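Planning the Equipment Order: Gallery

The pages in this gallery go with the equipment plan for the Irlow site. The plan covers hand-held grippers, spare parts, storage and the bench space needed to look after them. Naomi Mwaipopo wrote the first draft in January and Emil Auer revised the budget lines after the suppliers replied. The version here is the one we are working from, dated July 2019.

We collect demonstrations of household handling jobs, mostly cloth, and the data goes to the arm team at Budwood. Buying for this kind of work is different from buying an arm. The units are cheap by comparison, they get used all day, and the parts that wear out are small. Most of the money in the plan goes to keeping units in service.

The total request is $3,729 for the first round. That covers three complete grippers, a set of replacement finger pads for each, two charging stations, and shelving. It leaves out laptops, which come from a separate account. Joyce Langat has asked that shipping be quoted separately, as the last order from Biwott came with freight charges that had not been in the estimate.

Finger pads are the item we got wrong last time. We bought one spare set and went through it well before the season was over. The new plan sets aside up to $500 for pads and linkage parts, to be spent as needed. Nafula Mabula keeps the parts log and will reorder when a bin is down to its last set - no approval needed under that line.
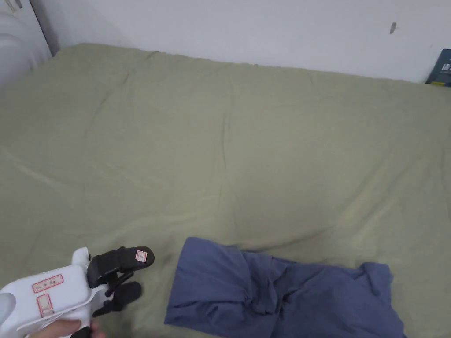 Labeling is a small cost with its own line in the budget, and it was the subject of more email than anything else on the list. Each unit needs a number that can be read during a session and matched to the calibration sheet afterward. The red-bordered labels on the white housing are written by hand, and there is a tiny one near the tip of the upper finger as well. Handwriting is fine for a few units. For the full order we have priced a label printer and stock that can be wiped clean. Fingers should carry their own labels in every case, as they get swapped between housings. Clothes on a bed, like the blue garment on the green sheet, stay on the task list for the coming year, so the cloth budget carries over too.

Cloth and bedding

Garments and sheets come out of the consumables line. Secondhand is preferred. We want a spread of weights, from thin shirts up to heavy work pants, and solid colors as well as prints. Ginette Lévesque has a list of sizes. Please don't buy new multipacks, where every piece handles the same way.

Bench and storage

One bench with a vise, one lockable cabinet and open shelves for the cloth bins. The Aneck cabinet was the lowest quote and fits between the door and the sink. Chargers go on the bench and not in the cabinet. Grippers are stored with the fingers open.

Service time

Nineteen hours a month is the figure Emil uses for cleaning, checking linkages and recalibrating. It is entered as staff time and does not appear in the $3,729. If we go beyond three units the hours have to be looked at again - the bench can only take one unit at a time.

What is still open

The second round depends on how the first units hold up. We have not decided whether to order a left-handed version of the grip. Two operators have asked for one, and Biwott will make it but wants a minimum order. Joyce is checking whether Budwood would share the order with us.

We also need a decision on carrying cases. Padded cases cost more than the plan allows, and plain bins with foam inserts may do for trips between rooms. Anyone taking units off site should talk to Nafula first.

Comments on the budget go to Emil. Comments on parts and storage go to Nafula.

Contact the Irlow equipment desk | © 2019 Irlow | Back to top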